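Looking after old records and music papers at home

Most collections of vinyl come to grief through heat, damp and bad stacking. A few habits will keep a shelf of LPs from the sixties and seventies in a fit state to play, and none of them costs much.

Store records upright. A pile of LPs lying flat puts all the weight on the bottom few, and the sleeves end up with a ring worn into them. Keep them snug enough not to lean and free enough to pull one out with two fingers. A shelf on an inside wall is best. Avoid the loft and anywhere above a radiator.

Swap old paper inners for lined ones. Paper sheds dust and goes brittle along the folds. I did 205 albums over two wet weekends in March, using plain lined sleeves from Marchetti, and kept the printed originals behind each record in the outer cover.

Brush before every play, with the record turning and the bristles just resting on the surface. For a proper wash, use distilled water with a drop of washing-up liquid, keep the label dry, then rinse and stand it in a dish rack overnight.
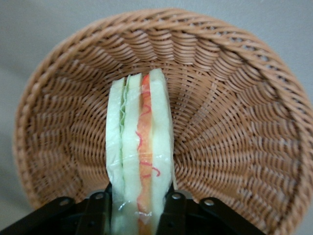 Singles are harder to house than albums, as they slide about on a full-depth shelf. Boxes made for sevens are the usual answer. Baskets look nice in a living room, but a round one with sloping sides, woven like this, is wrong for records of any size. They lean, and the edges of the sleeves catch on the ridges of the weave. Use it for cleaning cloths, brushes and the remote control.

Old music papers need different care. Take out staples that have rusted, lay the pages flat in an acid-free folder and keep them in the dark. Never use sticky tape on a tear. Cuttings can go in clear pockets in a ring binder, 4 to a page if they are small.

Cassettes should be wound right through once a year and stored on edge in their cases, well away from loudspeakers.

Write a list of what you own and keep a copy somewhere else. Mine gives title, label and condition, and the insurer asked for nothing more.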